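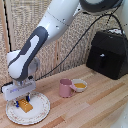 A reader wrote to object that a plate with a flowered rim is for the cabinet and a plain mug is for every day, and that the two have no business on one table. The answers below assume the opposite: that both are in daily use, washed together and kept on the same shelf.

Dodgate Tableware – questions on decorated plates and plain mugs
Last revised Thu 22 October

Which pieces do these answers cover?

White ceramic plates with a scalloped rim and a small floral band in pink and green, and single-colour mugs, including pale pink. In our list these are the Willitz plates and the Cullititz mugs. Most of the answers apply to similar pieces by other makers, but check the mark on the base first. Stoneware and glass have their own page.

Is the floral band under the glaze or on top of it?

On Willitz plates it is on top. The pattern is applied as a transfer to the glazed plate and fired again at a lower temperature. To check an unmarked plate, tilt it under a lamp. A pattern on the glaze often shows a slight edge or a change in shine where it starts. If there is no difference in shine, the pattern may be under the glaze, but the test is not conclusive.

Can the plates go in the dishwasher?

Yes, on a short programme at a low temperature. Leave space between the rims. Scalloped edges catch on the rack and on each other, and most of the chips we are sent are on the outermost point of a scallop. Old plates with no mark should be washed by hand.

Can I use a scouring pad?

On the plain centre, a non-scratch pad is acceptable. Do not use any pad on the band. Soak dried food for a few minutes and wipe it off with a cloth.

There are grey lines in the middle of my plate. Is the glaze scratched?

Usually not. They are normally metal left behind by cutlery. Put a little cream cleaner on a damp cloth, rub gently within the plain area and rinse. If a fingernail catches in the line after cleaning, the glaze is scratched and cannot be repaired at home.

How do I get butter or icing off the rim?

Lift off what you can with a paper towel, then use warm water and washing-up liquid. Grease sits in the dips between the scallops, so run the cloth along the edge as well as across it. Yellow food colouring can leave a tint if there is fine cracking in the glaze. A sound glaze will not hold it.

Can a cake or a pat of butter be served straight on the plate?

Yes. Keep it on the flat centre and leave the rim clear for handling. Cut cake on a board first. A knife pressed down on a flat plate marks the glaze, and on a raised rim it can slip.

Will a mug mark a wooden tabletop?

It can. The foot ring of a mug is often left unglazed, and it is the roughest part of the piece. Run a finger round it. If it feels gritty, rub it with fine wet-and-dry paper, used wet, then wash the mug. Pale rings on wood are a matter of heat and moisture and need a mat or coaster whatever the foot is like. Lift plates and mugs when moving them – do not slide them.

My pink mug has gone brown inside.

Tea staining. Fill it with warm water and a teaspoon of bicarbonate of soda, leave it for 2 hours, and wipe round. Repeat if needed. Do not use bleach.

Are the pieces safe in the microwave?

Cullititz mugs, yes. Willitz plates without a metallic line, yes, for short reheating only. Any plate with gold or silver on it, no.

How many plates can I stack?

We suggest no more than 8, all of one size, with a sheet of felt or kitchen paper between each pair. Scalloped plates do not nest as squarely as round-edged ones, and a tall pile leans. Mugs should stand on their base, side by side. Hanging them from hooks is possible but loads the handle joint.

What counts as a fault?

A pinhole larger than 3 mm, a break in the floral band, a plate that rocks on a flat surface, or a crack of any length. Small differences in the depth of the pink from one batch to the next are normal, on the band and on the mugs.

Can I match an older plate?

Sometimes. The Samarakoon store at Cullititz Road holds our discontinued stock, 3,319 pieces at the June count, and most of it is side plates. Send the diameter, the number of scallops and a clear view of the base mark. Returned pieces without a mark are not matched – the transfers were used on more than one shape and the colours alone are not enough.

Do you re-fire worn patterns?

No.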